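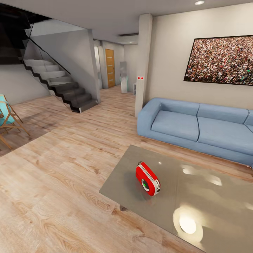 Workshop Tips: Small Objects on Shiny Tables

These are notes for anyone writing pick-up routines in a simulated house before running them on a real arm. Most of them come from work on the tidy-up task in the Firisby living room. They apply to other rooms with glossy furniture too.

Start with one object

Put a single item near the middle of the coffee table and get that working first. A small red thing on a gray top is easy to separate by color, so leave color turned on for the first tests and turn it off later. If the routine only works with color on, it will not be much use in a kitchen drawer.

Keep reflections out of the object list

A glossy top gives you the ceiling light a second time, and a detector will sometimes report it as a plate or a lid. Three things help:

Check depth before you check shape. A reflection has no height above the table.

Move the viewpoint a few inches and look again. The bright spot slides across the surface and a real object stays put.

Mask the table plane after you have fitted it. If you mask first, thin parts lying flat go with it.

Do not fix the problem by making the table matte in the simulator. Your real table will still be shiny.

Flat metal parts

Small silver brackets on a light gray top are harder than toys. The edges fade into the surface and the depth reading is thin. We lower the height cutoff for the tabletop only and leave it alone for the floor. If a part lies near the table edge, plan the grasp from the inward side so that a bad close pushes it toward the middle.

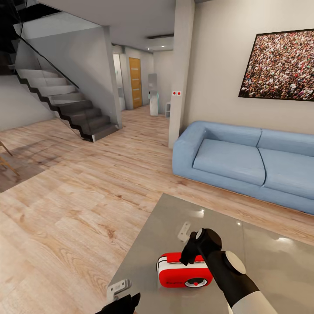 Set the closing force per object and keep it in the object file. We used to keep one value in the controller settings and change it by hand, and it was always wrong for whatever came next. The Assefa planner reads the value at load time, so there is nothing to retype.

Rounded boxy toys can be held from the top and side, but check the contact points in the log before you call it a good grasp. A finger resting on a curved edge will pass a simple touch test and then slip when the arm lifts.

Two arms, one table

Give the idle arm a parking pose below the table edge or well back from it. Fingertips left in view get picked up as clutter. If you can't move the arm, subtract its model from the depth image using the joint angles for that same time step. Using the last saved angles leaves a ghost outline.

Plan one arm at a time until the single-arm runs are clean. Then let both move and turn on the shared collision check.

Running a batch

We run 100 starts per change, each with the object turned and shifted a little. Save the random seed with the result. On the last big batch, 13 starts failed and 7 of those were the same bad wrist angle, which took one line to fix once the seeds were replayed.

Long runs go on the Stindmont machine, started Monday. It keeps logs for 168 hours and then clears them, so copy out anything you want.

Cleaning up afterward

Reset the room file before you close it. Chairs and small items that were nudged during a run get saved where they ended up, and the next person starts from a different room. Keep the Parnbridge copy read-only and work from a duplicate.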